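Whitlock Salon Training Program
Progress report to the Stalow Fund, period ending November

Enrollment and attendance

The program opened the period with 44 trainees across the Whitlock and Nilex salons. Three left before the color module, two for full-time jobs and one after a move out of state. Attendance at the evening classes held up well except during the week the Nilex salon had no hot water, when we moved the wet work to Whitlock and ran late.

Trainees completed 228 supervised client services. Most were cuts and blowouts. Color correction is still behind plan because few walk-in clients ask for it. We have started offering it at a reduced price in the 5:30 slot.

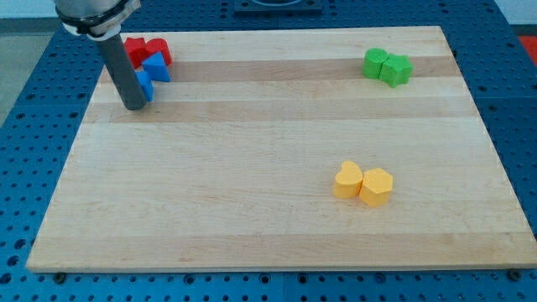

Spending

Supplies came in under budget. Chair repair went over, mainly hydraulic pumps at Nilex. We would like to move the unspent supply money to cover this and will send the form separately. The Troltura booking software is paid through the end of the grant year. Staff at both salons now use it, though the reminder texts still go out twice for some clients.

Next period

State board practice exams start in January. Five trainees are short on hours and will need Saturday shifts to qualify. We also need a second instructor for textured hair. The job has been posted and we expect to interview before the holidays.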